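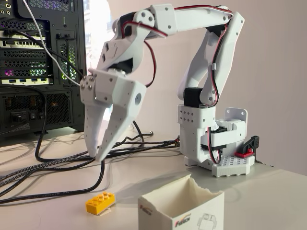 White tabletop and the black computer tower

Drumemia Home Help > Furniture > Desks and tables

Gray marks from rubber feet on a white tabletop

Sena Darko
Posted Tuesday, 7:40 p.m.

I have a white tabletop, a Rato, bought secondhand two years ago. I pulled my computer tower out of its old spot to vacuum behind it and found four gray-brown marks where the rubber feet had been. They are the size of a coin and they don't wipe off. I have tried:

dish soap and warm water
window cleaner
a pencil eraser (took off a little of one, maybe)
leaving a wet cloth on one for an hour

The surface feels smooth over the marks, the same as the rest. I don't know what the top is made of. There was no paperwork with it and the seller only knew the brand name. The edge looks a bit different from the top but I can't tell if it is paint or some kind of sheet.

I would like to get the marks out if I can, or at least stop getting new ones. The tower has to stay at the table, as the cables don't reach the floor on that side and I don't want to buy longer ones. I paid 100 dollars for the table, so I am not going to spend much on fixing it.

Second thing, is it bad to have the tower close to the wall? Somebody at work told me it needs a foot of clear space all around and I don't have that.

Bernadette Strickland
Posted Tuesday, 9:15 p.m.

Those sound like rubber stains. Soft rubber has oils in it that move into whatever it sits on, and white shows it worst. If it has been there two years then part of the color is down in the finish and you may not get all of it.

First find out what you have. Go under the table where it doesn't show, or to the back edge, and put a drop of rubbing alcohol on a white cotton pad. Rub for ten seconds. If white comes off on the pad, the top is painted, so stop there and don't use alcohol on it at all. If the pad stays clean you can go on.

If it is not paint, do this:

Put alcohol on the pad and hold it on the mark for a minute. Wipe. Do that up to 6 times with a clean pad each time. Then make a paste of baking soda and a little water, spread it over the mark, leave it 11 minutes or so (I set the timer while I do dishes) and wipe it off with a damp cloth. Don't scrub with it. Dry the spot well and look at it in daylight before you decide to do it again.

If it is paint, use only the baking soda paste, very lightly, and test that underneath too. Paint that has been stained for two years is usually easier to touch up than to clean.

Do not use the white melamine sponges unless you don't mind a dull patch. They work by sanding. I did that on a kitchen shelf and the shelf is clean in one spot and cloudy in the same spot, and you can see it from the door.

To stop new marks, put something between the feet and the table. Felt pads stuck on the rubber feet will do, or four ceramic tiles. Don't use a rubber mat or one of those clear soft vinyl sheets. Some of those stain too.

Frimpong
Posted Wednesday, 6:05 a.m.

just sand it. 320 grit, wet, then spray white over it. took me one evening

Bernadette Strickland
Comment on Frimpong's post

Please don't do this before you know what the top is. If it is a thin sheet over board you can go straight through it, and then you have a brown spot in place of a gray one.

Dakoson
Posted Wednesday, 12:30 p.m.

I'll take the second part, nobody has answered it.

A foot on every side is more than most home computers need. What matters is where the vents are. Feel around the case with your hand while it is running. One side will have air going in and usually the back or top has warm air coming out. Leave a hand's width at the back and don't block the intake. If the intake is on the bottom, keep that in mind with Bernadette's tiles. They raise it a little, so they are fine, but a folded towel or thick felt sheet under the whole thing would cover the vent.

Vacuum the intake when you do the table. Turn the computer off first.

For the marks, I had the same under a printer. Alcohol took out most of it and the rest faded some over the winter. I put the printer back on top of the marks, on cork coasters.

Sena Darko
Comment, Thursday evening

Tested the underside and the pad stayed clean, so I did the alcohol on all four. Two are gone. The other two are much lighter but still there. I'll try the paste this weekend. I also found the warm air comes out the back, and I have a hand's width there with a little to spare. I have cork coasters in the kitchen, so I will use those for the feet.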